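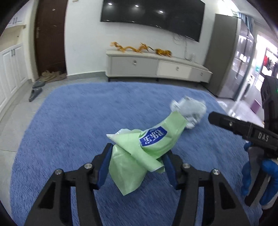 Two hand-held grippers, soft items: when to start and stop an example?

Posted by Reshma Coetzee, May 2, 2018

We are collecting examples of picking up soft stuff in living rooms, mostly plastic bags and wrappers off a rug. Each person works with two grippers. I have 354 examples so far and the lengths are all over the place. Some people start recording before they reach for the bag, some only once it is between the pads. Should I trim them all to the same point or record again?

Mostell
Don't record again. Trim the start to the moment the first gripper begins to move toward the bag, and the end to 2 seconds after both grippers are open. We had the same mess in December and trimming fixed most of it. Keep the fumbled grasps if the person recovers – the model needs those too. Throw out any where the bag goes out of view for long.

Drellik
60 seconds max for us. Anything longer gets split.

Ayala
Agree with Mostell, except I would mark which hand grips first. With bags it matters a lot, the second grip depends on how the first one bunched the plastic. Also change the rug or the room every 7 examples or so if you can.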